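Folding Tips I Brought Home from a Robot Open Day
A black cloth on the white table, with the two grippers of the robot over the back.

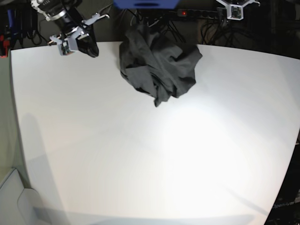

In October I went with my neighbor Abilio Iglesias to the open day at Gullholm, where they show machines that work with cloth. I write mostly about laundry and kitchen linen on this page, so I did not expect to understand much. But the lady who made the demonstration, Antigoni Vasilakis, spoke in a very practical way, and I came home with two pages of notes. Most of them are useful for a person with two normal hands.

The visit was free and the hall was full. We stood in line for 20 minutes and then we could stay near the table as long as we wanted. Abilio asked many questions about the motors. I asked about towels.

Find a corner before anything else

Mrs. Vasilakis explained that for a robot the hardest part of folding is the beginning. When a cloth is in a heap, the corners are hidden, and the machine must find one that it can trust. She said the folding after this is almost easy.

I tried the same at home. Before, I took a napkin from the basket by any place and turned it around in my hands until it looked right. Now I look for a corner that is sticking out, take it, and let the rest hang. The second corner is then usually found by following the hem with the other hand. Do not let go of the first corner while you search. With fitted sheets it helps too, although I still do not like fitted sheets.

Clear the table completely

At Gullholm they keep only the cloth on the work table, and I have copied this. I used to fold on the kitchen table between the fruit bowl and the mail, and each large towel had to go around something. If you do not have a free table, a made bed is acceptable for big pieces, but it is too soft for sharp folds. An ironing board is too narrow for anything wider than a pillowcase.

Dark cloth on light, light cloth on dark

This was the tip I liked the most. A black cloth on a white surface shows its outline very well, and the camera of a robot needs this. My eyes are not so young and they need it also. For black socks and dark T-shirts I now spread an old white sheet on the table. For white napkins I use a dark green tablecloth. You see at once if the edges are not together, and you also see lint, loose threads and small holes.

Look at your light

A strong lamp straight above a white table makes a bright spot, and dark creases on one side of it become difficult to judge. Move the lamp to the side, low, and the wrinkles will show themselves. I do this when I iron shirts. For mending, I prefer the window.

Pinch less, slide more

I asked if the grippers damage the fabric. The answer was that it depends on how hard they close and what is on the finger. For our hands the advice is simple: hold thin fabric between the flat parts of two fingers and not with the nails. To make a crease, slide the side of your hand from the middle to the outside. If you pull both corners strongly, a knitted piece will become longer on one side, and you will see it after the next wash.

Practice with one cloth

Mrs. Vasilakis told us that a team may repeat the same fold 1000 times before they are satisfied. I do not recommend this to anybody. But if you want to teach a child to fold, give the child one dish towel and not the full basket. My grandson did five folds with the same towel and the last one was quite straight.

Keep cords behind the table

This one is from me. If you iron and fold in the same place, let the cord go down at the back, away from your knees. A power strip should not lie on the floor where you put the wet basket.

For those who asked: no, you could not buy a robot there, and I did not ask the price. They gave us a paper bag with a leaflet and a cotton dish towel, which has been washed twice already and has kept its shape. If you have your own method for fitted sheets, please write it in the comments, with the size of the mattress.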